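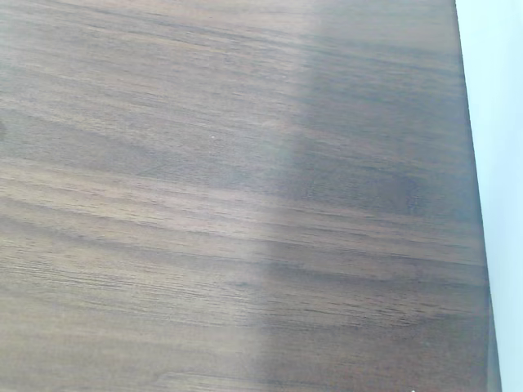

Clevgate Robotics Club — fault log, arm 2
Reading time: 4 min

Problem: arm misses pickup, lands short of the object. Was fine up to end of last term. Now misses most goes.
Raised by: Efua Gbeho
Picked up by: Seraina Auer
Status: open, see bottom
Needed for: Hotcombe heats, March

What we're seeing

Run the pick script, arm homes OK, swings out OK, comes down short and a bit left of where it should. Gripper closes on nothing. Script thinks it's got it and carries on to the box, opens, goes home, says "done". So no error at all in the log, which is annoying.

First batch, 10 goes — 3 picks, 7 misses. All the misses short, none long. Efua did the batch, same start point each time, pen mark on a bit of masking tape (tape since taken off, left gunk, sorry).

Tried so far

1. Power off, leave it, power on. No change. Had to be done.

2. Reseated the servo plugs one at a time from the base up. Elbow one felt a bit slack but it clicked in. Two goes after, both missed.

3. Swapped the USB lead for the one off arm 1. Same. Swapped back. PLEASE don't leave the spare in the Grurnance drawer, it belongs with arm 1.

4. Slowed everything down, speed setting from 80 to 38. Better?? 6 out of 10. Still short when it misses but not by as much. Barry reckons that points at the shoulder sagging when it brakes hard. Could be. Ekua says could just as easily be the camera side, because the slow run was done later in the day and the light had moved.

5. Checked the settings file. Someone had changed the reach offset to 0. Not saying who. Put it back to what the sheet on the wall says. Ran it slow again, 7 out of 10. So that was part of it but not all of it.

6. Light. Ekua's idea. The detector has to find the target on dark wood grain and half the desk goes pale with shine when the sun's round that side. Looked at the saved detections from the misses — on two of them it had drawn its box round a patch of grain. Moved on to testing with the yellow and green thing, it stands out better than the brown blocks did. Cardboard box stays on the left as the drop point, don't shift it between runs or the numbers mean nothing.

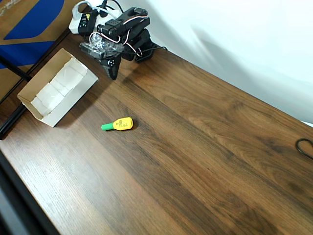

7. Reran with that layout, slow speed, offset fixed. 8 out of 10. Both misses when the sun came out, acording to Efua. I wasn't watching.

8. Upped the detection threshold. Grain false hits gone but now it sometimes doesn't see anything and just sits there. Waited 300 seconds on one go before I killed it. Needs a timeout, Bernice has said she'll write one.

Notes from others

Ekua — try a sheet of plain paper under the target area. If it goes to 10 out of 10 then it's vision and we can stop blaming the shoulder.

Barry — the horn screw on the shoulder wants checking anyway, don't skip it becuase the light theory sounds good. Arm off and unplugged at the strip first. Small screwdriver is in the Abugri tin. Half a turn at a time, they strip.

Bernice — is anyone saving the raw joint readings? If we had commanded vs actual for the shoulder we'd know in one run. Will add logging same time as the timeout.

Efua — can we have the blinds fixed

Where it's at

Not fixed. Better than it was. My guess is two faults on top of each other, wrong offset plus the detector getting confused by the desk, and maybe a third if Barry's right. Leave speed at 38 for now. Do not put it back to 80 to "see what happens" — it was done once already this week and the arm hit the desk.

To do
- paper sheet test, 10 goes blinds down, 10 goes blinds up (Ekua)
- shoulder screw (Barry)
- timeout + joint logging (Bernice)
- write the right offset in the settings file as a comment so this doesn't happen again (me)
- ask Hotcombe what surface their table is, if it's matt white half of this goes away

Update, 4.15pm: Bernice's timeout is in, gives up and goes home if it finds nothing. Works with no target out. Logging not in yet. Barry hasn't got to the screw, had to leave early. Paper test next session, please put results under here and not in the chat.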